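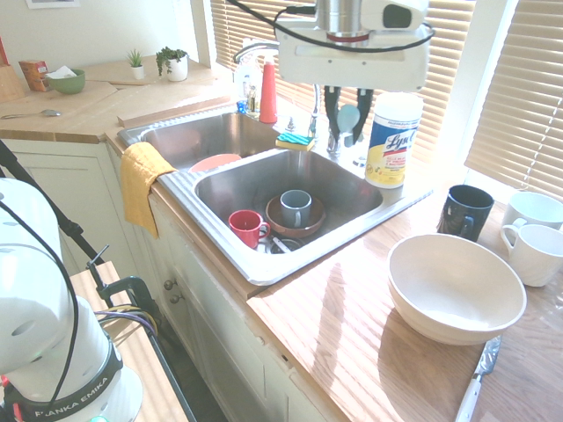 두 칸으로 나뉜 스테인리스 개수대. 그릇과 머그잔이 들어 있고, 왼쪽 가장자리에는 노란 행주가 걸려 있다.

어린이 생활과학 교실: 개수대에서는 어떤 일이 일어날까요?
프릴베르크(Prillberg) 생활과학관 어린이교육부

식사를 마치면 그릇과 컵은 개수대로 갑니다. 개수대는 물을 받고, 그릇을 씻고, 더러운 물을 내보내는 곳입니다. 이 글에서는 개수대의 생김새와 설거지의 원리를 알아보겠습니다. 어려운 낱말은 글 끝의 낱말 풀이에서 찾아볼 수 있습니다.

개수대는 왜 두 칸일까요?

개수대에는 한 칸짜리도 있고 두 칸짜리도 있습니다. 두 칸짜리 개수대에서는 한쪽 칸에서 세제로 그릇을 닦고 다른 쪽 칸에서 깨끗한 물로 헹굴 수 있습니다. 깨지기 쉬운 컵과 무거운 접시를 나누어 담기에도 편리합니다. 첫 번째 사진에서는 접시가 뒤쪽 칸에 있고, 머그잔 두 개와 갈색 그릇은 앞쪽 칸에 있습니다. 회청색 머그잔은 갈색 그릇 안에 서 있습니다.

칸의 바닥에는 배수구가 있습니다. 배수구에 끼우는 거름망은 밥알이나 채소 조각을 붙잡고 물만 내려보냅니다. 거름망에 찌꺼기가 쌓이면 물이 천천히 빠집니다. 설거지를 마친 뒤에는 거름망을 비우고 솔로 문질러 씻습니다.

개수대는 왜 스테인리스로 만들까요?

스테인리스강은 철에 크롬 등을 섞어 만든 금속입니다. 철로 만든 못은 물에 젖은 채로 두면 붉게 녹이 습니다. 스테인리스강의 겉면에는 눈에 보이지 않는 아주 얇은 막이 있어서 녹이 잘 슬지 않습니다. 100도로 끓는 물이 닿아도 녹지 않습니다. 다만 뜨거운 물을 버리는 일은 반드시 어른이 해야 합니다.

기름때와 세제

기름은 물과 잘 섞이지 않습니다. 기름 묻은 접시에 물만 부으면 물방울이 또르르 굴러가고 기름은 그대로 남습니다. 이때 필요한 것이 주방 세제입니다. 세제 알갱이의 한쪽은 물과 친하고, 다른 한쪽은 기름과 친합니다. 수많은 세제 알갱이가 기름을 둘러싸서 작은 방울로 나누면, 기름이 물에 실려 접시에서 떨어져 나갑니다.

세제를 많이 쓴다고 그릇이 더 깨끗해지는 것은 아닙니다. 제품에 적힌 양을 지키고, 거품이 남지 않도록 흐르는 물에 충분히 헹구어야 합니다. 종류가 다른 세제는 서로 섞지 않습니다. 위험한 기체가 생길 수 있기 때문입니다.

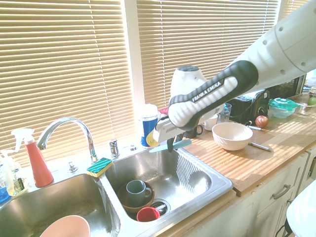
개수대 뒤쪽 턱에 놓인 스펀지 수세미. 윗면은 초록색, 몸통은 노란색이다.

수세미의 두 얼굴

스펀지 수세미에는 부드러운 면과 거친 면이 함께 있는 것이 많습니다. 부드러운 면에는 작은 구멍이 가득합니다. 이 구멍이 물과 세제를 머금었다가 손으로 누르면 거품을 내보냅니다. 컵이나 유리그릇은 부드러운 면으로 닦습니다. 거친 면은 눌어붙은 음식을 문질러 떼어 낼 때 씁니다. 두 번째 사진의 수세미에서는 초록색 윗면이 문질러 닦는 면입니다.

다 쓴 수세미는 깨끗이 헹구어 물기를 꼭 짠 다음 바람이 통하는 곳에 둡니다. 젖은 수세미를 그대로 두면 세균이 늘어나고 냄새가 날 수 있습니다.

물은 어디에서 나올까요?

수도꼭지의 손잡이를 움직이면 안쪽의 밸브가 열리고, 관 속에서 밀려오던 물이 밖으로 나옵니다. 목이 높고 둥글게 굽은 수도꼭지 아래에는 큰 냄비도 넣기 쉽습니다. 그릇에 비누칠을 하는 동안에는 물을 잠급니다. 물을 계속 틀어 두면 깨끗한 물이 그대로 배수구로 흘러갑니다.

설거지의 순서

1. 그릇에 남은 음식을 덜어 냅니다.
2. 기름이 적은 컵부터 닦습니다.
3. 접시와 대접을 앞뒤로 닦습니다.
4. 흐르는 물에 헹굽니다.
5. 건조대에 엎어 놓고 물기를 말립니다.

칼은 어린이가 씻지 않습니다

부엌칼과 톱니 모양 날이 있는 칼은 어른이 따로 씻습니다. 거품이 가득한 물속에 칼을 넣어 두면 날이 보이지 않아 손을 베일 수 있습니다. 조리대에 칼이 놓여 있으면 만지지 말고 어른에게 알립니다. 깨진 컵이나 접시를 발견했을 때에도 같습니다.

직접 해 보기: 기름방울 관찰

준비물: 투명한 컵, 물, 식용유, 주방 세제, 숟가락

컵에 물을 절반쯤 담고 식용유를 3숟가락 넣습니다. 숟가락으로 저은 뒤 잠시 기다리면 기름이 다시 위로 떠오릅니다. 이번에는 세제를 한 방울 떨어뜨리고 천천히 젓습니다. 기름방울의 크기가 어떻게 달라지는지 살펴보고 공책에 그려 봅시다. 실험에 쓴 물은 마시지 않습니다.

낱말 풀이

개수대: 부엌에서 그릇이나 음식 재료를 씻는 대. 싱크대라고도 합니다.
배수구: 물이 빠져나가는 구멍.
밸브: 관 속 물의 흐름을 열고 닫는 장치.

이 글은 엘리츠(Elitz) 체험관의 '부엌 속 과학' 학습지와 함께 읽을 수 있습니다. 학습지는 체험관 안내대에서 받습니다.

2026년 4월 23일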